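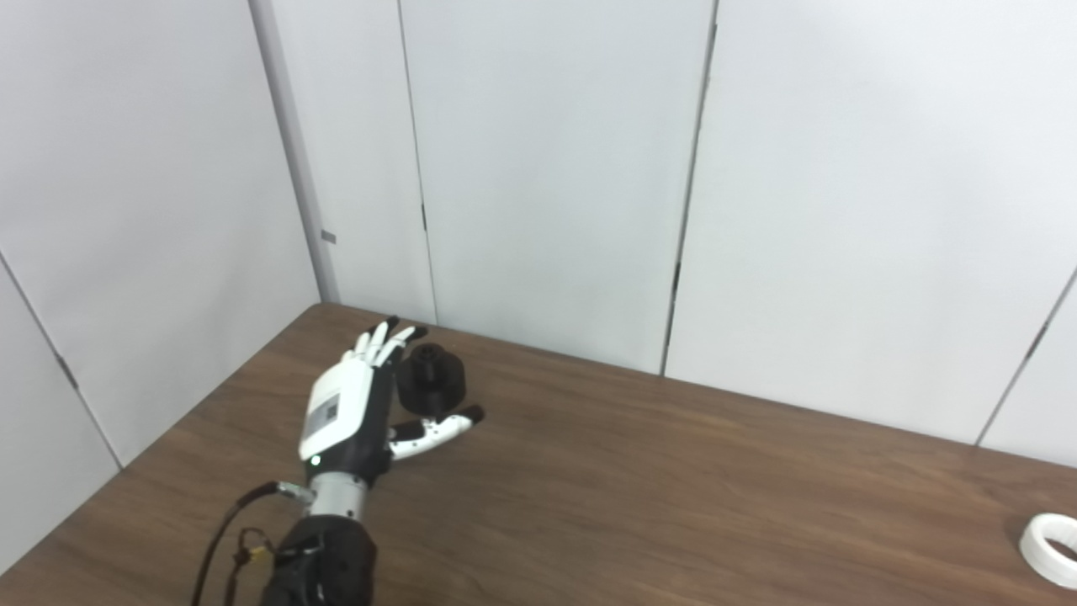
다지 로봇핸드 비교 평가 장비 안내

Jinular 조작성능시험실은 다지(多指) 로봇핸드의 도입을 검토하는 기업과 연구기관을 대상으로 비교 평가 장비를 운영하고 있습니다. 본 페이지는 장비의 구성, 시험 항목, 기록 방식 및 이용 절차를 안내합니다.

1. 장비 개요

평가 장비는 작업 테이블, 로봇암, 시험 대상 핸드, 제어기 및 기록 장치로 구성됩니다. 시험 공간은 흰색 계열의 패널 벽으로 구획되어 있으며, 작업면은 갈색 나뭇결 테이블입니다. 조명과 배경은 모든 시험에서 같은 조건으로 유지하며, 의뢰 기관이 별도의 배경을 지정하는 경우에는 사전 협의를 거쳐 변경할 수 있습니다.

핸드는 손목 커플링을 통하여 암에 장착합니다. 의뢰 기관이 보유한 핸드를 반입하는 경우에는 체결 규격, 중량, 통신 방식, 정격 전압을 신청서에 기재하여야 합니다. 규격이 맞지 않는 핸드는 Wokumwood의 변환 어댑터를 사용하여 장착하며, 어댑터의 중량은 가반하중 계산에 포함됩니다.

2. 주요 사양

시험 방식: 단일 핸드 시험, 양손 협조 시험
제어기: Flusance 제어기 또는 의뢰 기관 반입 제어기
비교 가능 핸드: 1회 신청당 최대 3종
표준 시험물: 29종
기록 항목: 관절 각도, 구동 전류, 지령값, 머리 위치 시점 영상
원시 데이터 제공 형식: 시각 정보가 포함된 표 형식 파일 및 영상 파일

손가락 끝 촉각 센서가 내장된 핸드는 센서 출력도 함께 기록합니다. 다만 제조사가 통신 규약을 공개하지 않은 센서는 기록 대상에서 제외됩니다.

3. 시험 항목

가. 파지 접근 시험
테이블 위에 놓인 시험물에 핸드를 접근시켜 손가락이 접촉하는 과정을 기록합니다. 접근 각도는 시험 계획서에 따라 변경하며, 시험물의 초기 위치는 매회 동일한 기준점에 맞춥니다. 지름이 다른 원형 단이 겹쳐진 시험물은 접촉 위치에 따라 결과의 편차가 크므로, 아래쪽 단과 위쪽 단을 구분하여 기록합니다.

나. 들어 올림 및 유지 시험
시험물을 작업면에서 들어 올린 상태로 정해진 시간 동안 유지합니다. 엄지와 나머지 손가락이 마주 보는 집기 자세와 손 전체로 감싸는 자세를 각각 시험하며, 유지 시간 중의 전류 변화와 시험물의 미끄러짐 여부를 확인합니다.

검은색 원통형 시험물은 형상이 단순해 보이지만 핸드 간 차이가 잘 드러나는 품목입니다. 넓은 받침부 위에 그보다 좁은 요철형 상단이 있어, 손가락 끝이 상단에 걸리는지 받침부를 누르는지에 따라 파지력의 방향이 달라집니다. 시험실은 이 품목을 접근 시험의 필수 항목으로 지정하고 있습니다.

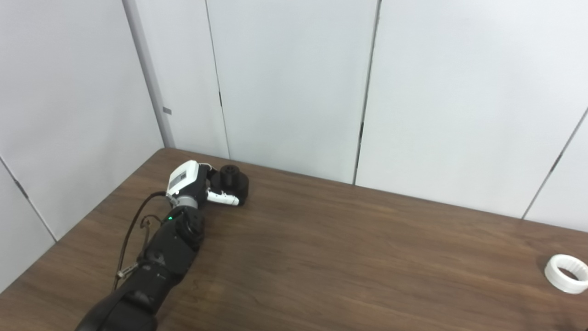
Dayana Hinojosa는 이용 후기에서 손가락 끝의 최대 힘만 비교한 자료로는 핸드를 선정하기 어려웠으며, 접촉 순서까지 기록된 결과를 받고 나서야 제어 변수를 어디서부터 조정할지 정할 수 있었다고 밝혔습니다. 같은 핸드라도 엄지의 초기 각도를 바꾸면 결과가 달라졌으므로 신청 단계에서 초기 자세를 두 가지 이상 지정하라는 의견도 남겼습니다.

시험실은 이 의견을 반영하여 신청서에 초기 자세 기재란을 추가하였습니다. 기재하지 않은 경우에는 제조사 권장 자세를 적용합니다.

다. 양손 협조 시험
좌우 핸드를 동시에 운용하는 시험입니다. 한쪽 핸드가 시험물을 잡고 있는 동안 다른 쪽 핸드는 작업면 위에서 대기하거나 지정된 위치로 이동합니다. 평가 대상은 두 암의 간섭 여부, 대기 자세의 안정성, 한쪽의 움직임이 다른 쪽의 파지에 미치는 영향입니다.

양손 시험에서는 케이블 배치도 점검 대상에 포함됩니다. 손목에서 암으로 이어지는 케이블은 회전 범위에 맞추어 여유 길이를 두어야 하며, 커넥터가 관절부에 닿는 배치는 허용되지 않습니다. 반입 핸드의 케이블이 짧은 경우 연장 케이블을 대여합니다.

라. 반복 시험
표준 반복 횟수는 조건별 24회입니다. Torres 비교 과제에서는 이 횟수를 적용하여 총 2,248건의 파지 기록을 확보하였으며, 통신 오류로 중단되어 재시험한 건은 이 수치에 포함하지 않았습니다. 해당 과제의 시험 계획서 양식은 신청 기관에 제공됩니다.

4. 제어기 비교

동일한 핸드에 서로 다른 제어기를 연결하여 응답 특성을 비교할 수 있습니다. 이 경우 핸드와 시험물은 교체하지 않으며, 제어 주기와 지령 형식만 변경합니다. 지령 발생 시각과 관절 응답 시각은 같은 기준 시계로 기록합니다. 반입 제어기에는 비상정지 신호를 받을 수 있는 입력 단자가 있어야 합니다.

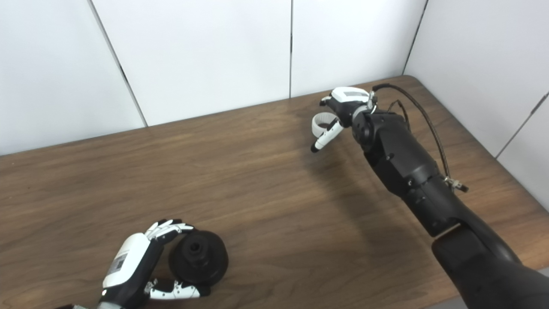 한 이용 기관은 양손 시험의 배정 시간이 단일 핸드 시험과 같아 제어기를 교체하고 나면 반복 횟수를 채우기 어렵다고 지적하면서, 교체 시간을 시험 시간에서 분리해 달라고 요청하였습니다.

이에 따라 6월 접수분부터 제어기 교체 및 초기화 시간은 배정 시간에 산입하지 않습니다. 다만 반입 장비의 설정 오류로 지연된 시간은 종전과 같이 시험 시간에 포함됩니다.

5. 이용 절차

(1) 신청서와 핸드 사양서를 제출합니다.
(2) 시험실이 장착 가능 여부를 검토하여 회신합니다.
(3) 시험물, 초기 자세, 반복 횟수를 정한 시험 계획서를 확정합니다.
(4) 장비를 반입하고 통신 및 비상정지 점검을 실시합니다.
(5) 시험을 수행하고 원시 데이터와 결과 보고서를 수령합니다.

장비 반입은 오전 9시부터 가능합니다. 시험 입회를 원하는 기관은 계획서 확정 시 참석자 명단을 함께 제출하여 주시기 바랍니다.

6. 유의사항

- 시험 중에는 암의 동작 범위 안으로 출입할 수 없습니다.
- 의뢰 기관이 제공하는 시험물은 도면 또는 치수표를 첨부하여야 합니다.
- 표면에 윤활제나 접착제가 묻은 시험물은 접수하지 않습니다.
- 결과 보고서의 일부만 발췌하여 제품 홍보에 사용하려면 시험실의 서면 동의를 받아야 합니다.
- 원시 데이터의 보관 기간 연장은 보고서 수령 전에 신청하여야 합니다.

이용 요금은 핸드 수, 시험 항목, 반복 횟수에 따라 산정하며, 견적서는 장착 가능 여부 회신 시 함께 송부합니다.

문의: Jinular 조작성능시험실 장비운영 담당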